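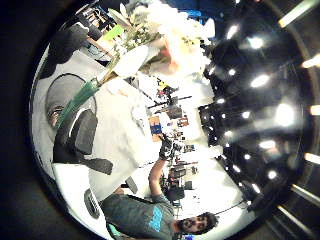

At the white table, with a cable running over the floor.

Print this page | E-mail this page

Cold-Weather Room Check, with Comments
For the meeting rooms at Hemcombe and the Pritchard annex

Please take this sheet around with you before the first chilly week, and again in February, when everybody has stopped noticing the things they noticed in the fall. It takes me the better part of a morning, but I do stop and chat. Write in the margins as much as you like. Your comments from the last go-round are typed in under each part, and I've left them pretty much as you wrote them, grumbles included.

1. Doors and ways out

[ ] Every exit door opens fully from the inside without a key.
[ ] Nothing is stacked in the hallway, and that includes folding chairs that are "only there until Saturday."
[ ] Exit signs are lit.
[ ] Door mats lie flat and don't catch the bottom of the door.

Comment: The back door at Hemcombe sticks when it rains. I leaned on it with my whole shoulder and it gave in the end, but I would hate to see an older person try it in a hurry. I've put it down as a fail and asked for the bottom edge to be planed.

Comment: Pritchard hallway fine. Somebody has put up a lovely new coat rack, and it's on the wide side of the hall where it should be. Thank you, whoever you are.

2. Cords and outlets

[ ] No cord runs under a rug or through a doorway.
[ ] Cords that have to cross a walkway are covered or taped down along their whole length.
[ ] No power strip is plugged into another power strip.
[ ] Plugs and outlet covers show no cracks or brown marks.
[ ] Test and reset buttons work on the outlets by the sinks.

Comment: Two outlet covers at Pritchard are cracked clear across, both on the window wall. I put masking tape over them and wrote DO NOT USE, and by the time I'd finished the upstairs there was a coffee maker plugged into one. We need the real covers, please, and sooner than the spring order.

Comment: I know the orange extension cord in the Hemcombe closet has been with us a long time and people are fond of it. The outer jacket is split near the plug. I cut the end off so it can't be used and I'm sorry if that upset anyone.

3. Space heaters

[ ] Heater is plugged straight into the wall.
[ ] It switches itself off when tipped.
[ ] There are at least 35 inches of clear floor on every side (that's our own house rule, so go by this sheet).
[ ] Curtains, coats, and tablecloths can't reach it.
[ ] Heater is off and unplugged when the room is locked.

Comment: The little Heker heater upstairs is rated at 1000 watts and passed everything, though its feet could use a wipe. The older one beside it didn't switch off when I tipped it. I tried it on carpet and then on bare floor to be fair to it, and it went right on humming both times. It's out of the building now.

4. Tables and what goes on them

[ ] Table legs are locked and don't wobble.
[ ] Cloths don't hang low enough to step on.
[ ] Glass things, vases included, stand well in from the edge.
[ ] Candles are the battery kind only.
[ ] Dried flowers and grasses are kept away from lamps and heaters.

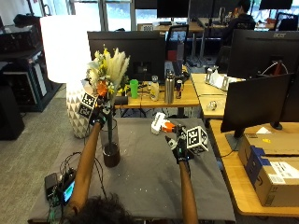 Dario Bassi: Could we please add a line about where the water pitchers go? I checked six tables and found a pitcher sitting right over a floor outlet at one of them. I moved it, but the next person won't know to look.

Good thought, Dario, and it's going in as of now:

[ ] Water pitchers and coffee urns are kept away from floor outlets.

5. Alarms and extinguishers

[ ] Each smoke alarm sounds when the button is pressed.
[ ] Extinguisher needle is in the green and the pin is in place.
[ ] Inspection tag is no more than 12 months old.
[ ] The list of emergency numbers by the phone can still be read — the Pritchard copy had faded to almost nothing.

Comment: All alarms sounded. The one outside the Vundedlow Room is very loud indeed, and I should have warned the quilters before I pressed it. I did go in afterward and apologize, and they gave me a slice of lemon cake.

Please sign the bottom, put your initials next to anything you failed, and leave the sheet in the tray by the Hemcombe mailbox. If something can't wait, call the office that same day.

Print this page | E-mail this page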